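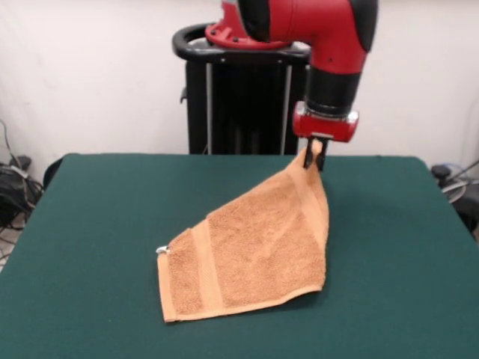
Glória Coelho wrote:

> Dear colleagues,
>
> The draft linen standard sent to this list asks each house to withdraw a towel from guest use "when it is no longer of acceptable appearance." My staff at Dindar would like to know what that means in practice. Two people working at the same folding table will disagree. One of them will pull a towel for a single loose loop, and the other will send it back to the shelf with a gray border.
>
> We would also like to know where the withdrawn towels are supposed to go. At present they sit in bags in our lower corridor, and the fire inspection is in July. I was told that Correia House cuts them up for cleaning cloths. I was also told that we are not permitted to do that under the laundry contract. Both cannot be right.
>
> Finally, the draft says nothing about new towels. We received a delivery from Promberg that sheds badly, and guests have begun to mention it. Is there a required number of washes before first use? If there is not, I believe there should be.
>
> With thanks,
> Glória Coelho

Dear Ms. Coelho, dear members of the list,

Thank you for these questions. Several other houses have sent similar ones to the linen office directly, and I am answering here so that everyone receives the same text. Where this message differs from the draft standard, please follow this message. The revised draft will be sent out to the list when the contract wording has been settled.

1. Condition of towels

The office accepts that "acceptable appearance" is too loose. The phrase will be removed. In its place the standard will refer to the parts of the towel, and each part will have its own test.

Pile. Pulled loops are not a reason for withdrawal. They should be trimmed level with scissors and never pulled. A towel is withdrawn when the ground weave can be seen through the pile in any area larger than the palm of a hand.

Woven borders. Borders often shrink more than the pile around them, and the towel then gathers at that point and will not fold square. Staff should smooth the border by hand while the towel is still slightly warm from the dryer. If the towel still cannot be folded to fit the shelf, it should be withdrawn.

Hems. An open hem is a repair. Please place these towels in the mending bag and not with the withdrawn stock. The Fondell laundry has agreed to close hems at no added charge as long as the rest of the towel is sound.

Color. Fading by itself is accepted, provided that the towels placed in one room match one another. Houses that use colored towels should rotate the whole set through the wash together, so that all pieces fade at the same rate. A stain that remains after one treatment and one further wash is grounds for withdrawal.

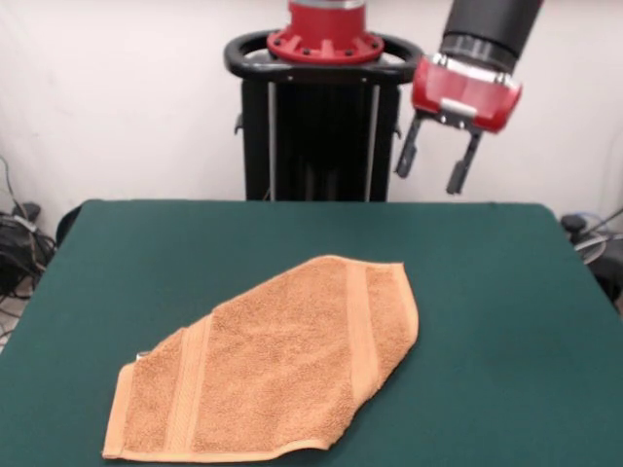 Terry towel with woven border bands, on a green table surface.

2. Inspection

Inspection should take place at the time of folding. The draft placed it at the time of delivery to the rooms, and three houses objected that the corridor is the wrong place for it. The office agrees. A towel should be opened to its full size once, looked over on both sides, and then folded. It does not need to be opened again.

The surface used for inspection should be plain, in good light, and of a color that contrasts with the linen. A cloth cover is suitable if it is washed weekly. Printed covers and plastic sheeting should be avoided; the first makes stains harder to see and the second slides.

Where two members of staff disagree about a towel, the view of the person who is folding will stand. We do not wish to see a shift held up over one item. Supervisors may review the withdrawn stock at the end of the week and return pieces to service if they think the test was applied too strictly.

I would ask supervisors not to keep tallies by employee. One house began to do so in the spring, and the result was that staff stopped withdrawing anything at all.

3. New towels

Ms. Coelho is correct that the draft is silent on this point. The revised text will require 2 full washes before first use, without fabric softener, followed by a complete tumble dry. New towels should be washed apart from older stock and apart from anything dark. The lint filter should be emptied after each of these loads and not at the end of the day.

On the Promberg delivery in particular, the office has written to the supplier. Until we have a reply, please hold back any unopened cartons. Towels from that delivery already in use may stay in use if shedding stops after a further wash. If it does not stop, set one towel aside in a labeled bag for the supplier to examine. The label should show the name of the house, the carton number, and the wash program used. Without the carton number the supplier will not accept the complaint.

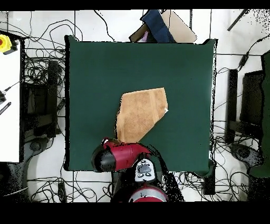
Houses should also note that the wash program for new terry has changed. The earlier sheet, which many of you still have on the laundry room wall, gave 62 degrees for all white and colored terry. Colored terry is now to be washed at 40 degrees, with the longer rinse. White terry is unchanged. Please take down the old sheet when the new one reaches you, and do not correct it by hand. We found one last year with four different temperatures written on it, and the staff were following the wrong one in good faith.

Fabric softener is to be discontinued for all terry in all houses. It coats the loops, and the towels absorb less with each wash. Remaining stock may be used up on table linen. Houses in hard water areas may ask the office for advice on dosing before they make any other change.

4. Withdrawn towels

There has been some confusion on this subject, and part of it was caused by this office.

The laundry contract covers two kinds of stock: linen that is rented, and linen that a house owns and sends out for washing. Rented linen may not be cut, dyed, donated, or thrown away. It must go back to Fondell in the marked sacks, in whatever condition it is in. Linen owned by the house may be disposed of as the house sees fit, subject to the points below.

Correia House owns all of its towels. Its practice of cutting them for cleaning cloths is therefore in order. Dindar has both kinds. The rented pieces can be told apart by the woven tab at the hem, and where the tab has been lost, by the list sent with the last delivery. If neither settles the matter, treat the towel as rented.

For linen owned by the house, the order of preference is as follows. Sound pieces with faded or uneven color should be offered first to the other houses through this list. Pieces with thin pile may be cut for cleaning. The animal shelter will take clean towels of any size, hemmed or not, but it asks for a telephone call beforehand and cannot accept bath mats with rubber backing. Anything left after that goes to textile recycling.

As to the bags in the lower corridor, they must be moved before the inspection, whatever else is decided. The office has space for them in the store on the second floor. Please call extension 27 to arrange collection.

5. Folding

Several houses asked whether a single fold would be required. It will not. Shelf depths differ too much from one house to the next. The standard will ask only that all towels on one shelf be folded alike, that the folded edge face outward, and that woven borders lie on the inside where the size of the towel allows it. Rooms prepared for guests with limited reach should have towels laid flat and not rolled.

Comments on the above should be sent to the list and not to individual members of the office, so that the answers can be kept in the archive.

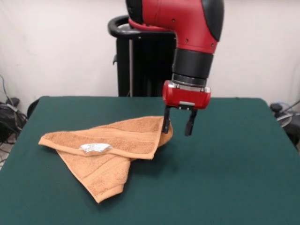
Adelino Falcão

A further note on mending, which was left out of section 1. The mending bag should be sent with the regular collection, tied, with a slip inside giving the name of the house. Please do not pin notes to the towels themselves. Pins have reached the machines on more than one occasion. If the position of a fault needs to be shown, a loop of bright thread through the hem is enough, and the laundry will remove it.

Houses that do their own mending may continue. The office can supply thread in white, sand, and rust. Other colors have to be ordered, and delivery is slow in summer.

The previous messages in this thread, with the first draft attached, can be found in the list archive under the subject line "Linen standard: terry." Members who did not receive the attachment should write to the list address and a paper copy will be sent.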